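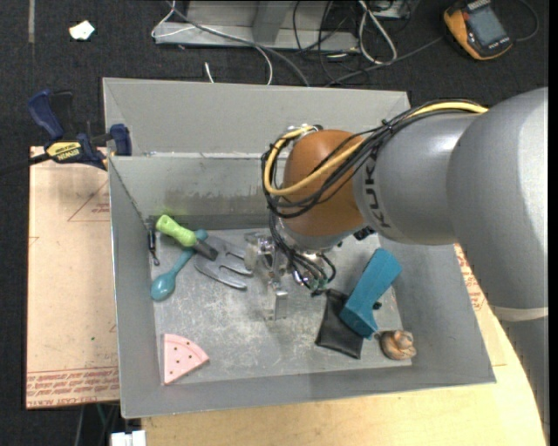 Fig. 1. Le bac sous le bras KUKA, avec la pince serre-joint en haut à gauche.

Accueil > Atelier > Bras > Manuel > Section 4
Temps de lecture : 4 min

4. Mise en place du bac et premiers essais de prise

Cette section suppose que le bras est déjà fixé et que la section 3 (repère de base) est terminée. Si vous avez déplacé la table entre les deux, il faut refaire la section 3 complètement.

4.1 Fixer le bac

1. Mettez le bras en position haute et appuyez sur l'arrêt d'urgence avant de mettre les mains dans le bac.
2. Posez le bac sur la table en bois, le grand côté parallèle au bord arrière.
3. Placez la plaque d'acrylique contre le côté du bac. Vous pouvez garder le film de protection avec le texte rouge, il ne gêne pas.
4. Serrez avec une pince serre-joint (nous utilisons une IRWIN). Le patin appuie sur le bac. Serrez à la main, sans forcer.
5. Poussez le bac avec la paume. S'il bouge, desserrez et recommencez à l'étape 2.

Note. Les rayures au fond du bac ne sont pas un problème pour la prise. Ne poncez pas le métal : une surface trop brillante donne des reflets et la détection Sillik devient moins bonne.

4.2 Contrôler les câbles du poignet

1. Vérifiez que le collier noir tient bien le faisceau sur le segment gris.
2. Laissez une boucle large au câble jaune autour de l'articulation orange. Avec une boucle trop courte, le câble tire quand l'axe 5 tourne.
3. Tournez l'axe 6 lentement, en mode manuel, dans les deux sens. Regardez les petits câbles près de la pince pendant tout le mouvement.

ATTENTION : ne faites jamais ce contrôle en mode automatique, même à vitesse réduite.

4.3 Régler la hauteur

1. Descendez la pince au centre du bac, au pas le plus petit.
2. Arrêtez à 2 mm du fond. Utilisez une cale, pas l'œil.
3. Notez la valeur de Z. Chez nous, avec la table Imer, elle est de 155. Votre valeur sera différente.
4. Entrez cette valeur dans le champ « Z_min » du fichier de cellule et sauvegardez.

4.4 Choisir les objets

Mettez dans le bac des objets de formes variées. La fourche de jardin à manche vert est utile, car elle est longue et sa tête est large. La cuillère est placée en partie dessous, pour avoir un cas de recouvrement. Ajoutez aussi un objet plat, comme la pochette noire, et une petite figurine.

N'utilisez pas de verre ni d'objet avec une pile à l'intérieur.

4.5 Lancer la série

1. Sortez de la zone et fermez la barrière.
2. Relâchez l'arrêt d'urgence et acquittez le défaut.
3. Lancez le programme « prise_bac » à vitesse réduite.
4. En cas de message 637, la pince n'a pas trouvé sa position fermée. Contrôlez le connecteur au bout des câbles de la pince, puis relancez.

Section revue par Yasuo Hosoda, atelier Ruston, 23 juin 2021.

< Section précédente | Sommaire | Section suivante >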